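An afternoon with the arm at Henao

My neighbour Telma Núñez had two tickets to the open day at Henao and a husband with a cold, and so I spent a wet afternoon in October looking at robots on a business park near the ring road. I'd like to say I went out of scientific curiosity. There was also a hog roast.

Henao build the arms. A smaller outfit called Kokari, who share the building and the kettle, write whatever it is that tells the arms where to go. They'd put us into groups of eight, with coloured lanyards, and our guide was Mhairi Swanson, who had clearly done the talk four times since breakfast and was rationing her voice.

We had a corridor of framed patents first. Then a room with a very loud compressor, where a man explained something to us at length and I nodded throughout.

The desk-tidying demo

The thing everyone had come to see was the tidying. I think most of us had pictured a robot with a duster. What we got was a table, a silver arm with a black hand, and the sort of stuff that lives on any desk in the country: a marker pen, a mesh pen pot, a little red and white box. Mhairi said they'd picked things from the office on purpose, as nobody's home is full of neat grey cubes. Telma whispered that hers would be if the children moved out.

The arm doesn't rush. I had expected car-factory speed, sparks if possible, and it went about things more like my uncle choosing a chocolate. Someone at the back asked if it was thinking. Mhairi said "sort of", which I thought was a decent answer, and wrote down. 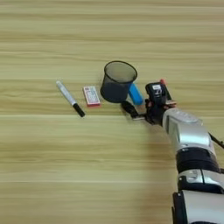
Why the pen pot is hard

A younger chap, Damian Wieczorek, took over for the technical bit. He told us they had been at this one task for 56 days and that he now dreams about stationery. The trouble with the mesh, he said, is that you can see through it. You and I look at a pen pot and see a pen pot. The software looks at it and sees a fair bit of table as well, and has to make up its mind where the edge is. Solid things are easier. He'd be happy with a mug, but the customer wants pots.

The customer is a firm called Flarnach, who run offices for other people and would like somebody to clear the desks at night. Damian was careful to say that this was a long way off. A woman in our group, who turned out to be a cleaner, said she was pleased to hear it and asked what the arm would do about chewing gum. He had no figures on chewing gum.

He also said it is much harder to hold a light thing properly than a heavy one, and that too much squeeze is as bad as too little. I've met people who shake hands without having learned this. We were allowed right up to the tape for the grasping part, and the whole group went quiet, sixty-year-old men included, all leaning the same way as if that would help.
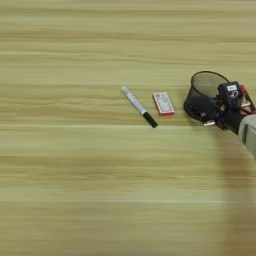 Questions, then pork

There was a question session in the canteen. Aldana Henríquez, who is in charge of the money side, was asked three times what an arm costs and gave three different answers, none of them a number. A boy asked whether it could play the piano. They have tried, apparently, and we weren't shown a video.

I asked whether they ever get fond of it. Damian said they had named the first one Kakik, after a soup, and that it's now in a cupboard. He looked a bit sad about it, so I went and got him a coffee.

The hog roast had run out by the time our group was released. There were some 290 people through the doors, Mhairi reckoned, and most of them seem to have been ahead of us. We had crisps in the car. Telma has already put our names down for the spring one, and I've asked for a morning slot.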